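February 23, 2020
By the Serra Home Desk

Funevo adhesive wall hooks, pack of 16

I don't trust anything that promises to hold weight without a screw. The box says each hook takes five pounds and comes off clean. Every box says that. I bought these in November for a rented office where drilling costs you the deposit, and I went in expecting to find them on the floor by the end of the first week.

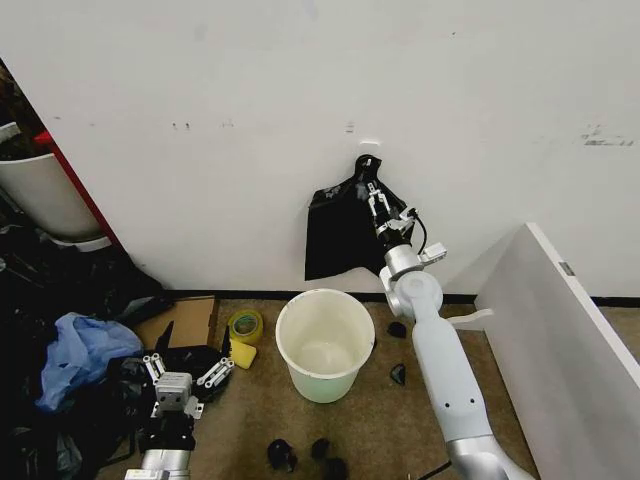

Paint is where these things are won or lost. Funevo wants a smooth, washed surface, and I doubt most rented walls qualify. Ours is matte white with some faint gray scuffs on it, and a black trash bag against it makes it look cleaner than it is. I wiped one patch with rubbing alcohol and left the next one alone. The hook on the wiped patch is still up. The other let go in nine days, with nothing on it heavier than an umbrella.

The instructions tell you to press for 50 seconds and then wait an hour before hanging anything. I'd wait overnight. An hour got me a hook that crept down the wall under a winter coat. 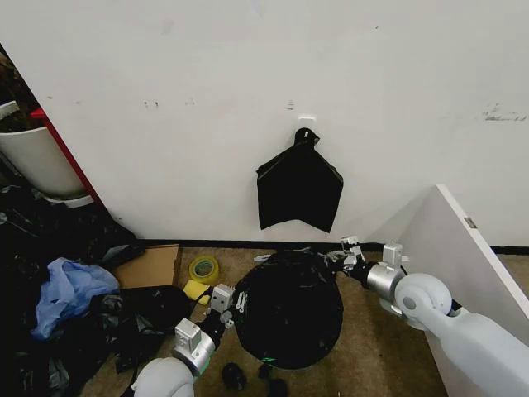

As for the five pounds, I don't believe it. Light stuff is fine: keys, a cap, a dustpan, bags. A loaded backpack is asking for trouble, whatever the box says. The older Sadex hooks I used before had a wider pad and held better, though they were ugly and cost around twice as much.

Removal is a mixed story. You pull the tab straight down, slowly. Three came away with no mark. The fourth tab snapped and I had to work the pad off with dental floss, and it took a coin of paint with it. So much for "100% damage free."
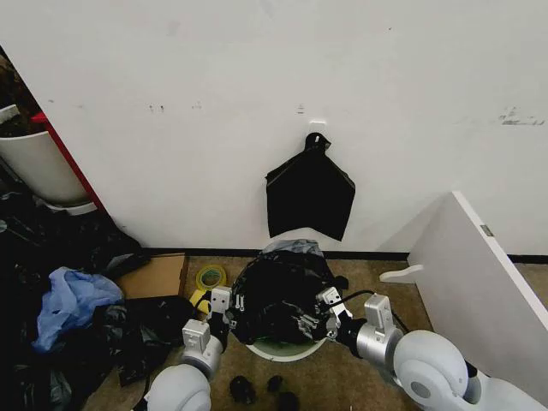 Refill strips are sold separately, and the Futasgate store near me never has them, so once a strip is used up you have a small piece of plastic and nothing to stick it with. I think that's how they make their money.

Would I buy them again? For light things on a good wall, probably, if they were on sale. For coats, get permission and use a screw.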